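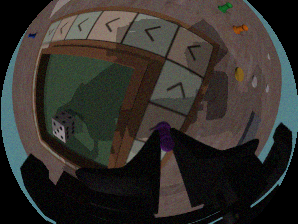

Warnusar shadow fault

The Warnusar shadow fault is a failure in robot manipulation in which a controller takes the edge of a cast shadow for the edge of a solid object. It is named after Warnusar, the simulated board game task in which it was first tracked down. The fault did no harm to anyone, but it has become a favorite teaching case, and deservedly so: few bugs show so clearly how much a robot's idea of the world depends on the light in it.

Background

Warnusar is a rendered tabletop task built by the Lirora project. A gripper works at a wood-framed board with a track of tiles marked with chevrons, and it moves pushpin-shaped pieces along the track in the direction the chevrons point. Dice are thrown onto a recessed green playing surface in the middle. The view comes from a strongly curved lens model mounted near the gripper, so that straight rims bend and tiles toward the side look squeezed.

The task is a lovely test of fine control. A piece has to be gripped between two narrow fingertips, lifted clear of its neighbors and put down upright inside one tile. In early versions the lighting was flat and shadows were switched off to save rendering time. Controllers trained on those versions did very well, and the project moved on to a release with full shadows in May.

The failure

With shadows on, a controller called Jukemell began to let go of pieces too early. It would carry a purple piece toward the correct tile, slow down, and open its fingers while the piece was still above the board. The piece then dropped, tipped over and in many cases rolled off the rim onto the table. In a test set of 173 placements, 102 ended this way.

The failures came in clusters. A run could go perfectly along one side of the track and then fail on tile after tile once it had turned the corner. For a while this pointed the team toward the wrist joint, which has to rotate at the corner, and 6 builds went out with changes to the wrist settings. None of them helped.

Cause

The cause was found by Chukwuemeka Tamuno, who replayed the failed placements with the light source moved to the opposite side of the table. The failures moved with it! Tiles that had been trouble became easy, and tiles that had been easy became trouble.

Jukemell judged its height above the board partly from the dark line that appears where a piece meets the surface. In the flat-lit versions that line was a good sign of contact. Under directional light, the dark border of a shadow lying across a tile could fall right beside the foot of the piece and look much the same -- close enough for the controller to report contact and release. Shadows with uneven or wavy edges were the worst, and the dark chevrons added to the confusion when a shadow partly covered them.

A second weakness made matters worse. Finger force was recorded during every run, but the release decision did not consult it. A piece hanging in the air and a piece pressed onto a tile give quite different force readings, so the information needed to catch the mistake was there all along.

Correction

Two changes were made. The release step now waits for a change in finger force as well as the visual cue, and the light direction is varied at random during training. On the same 173 placements, the corrected controller dropped 6 pieces. Tamuno kept the original lighting setup as a regression test, and it is still run on every new build.

Related faults

The Mazandarani fault is a close cousin, seen in bin picking, in which a gripper closes on a shadow beside a part and comes up empty. It is easier to notice, as the fingers meet with nothing between them. The Warnusar type is harder to spot from logs alone, where each early release is recorded as a successful placement.

See also

Contact detection
Domain randomization
Regression testing
Wide-angle lens distortion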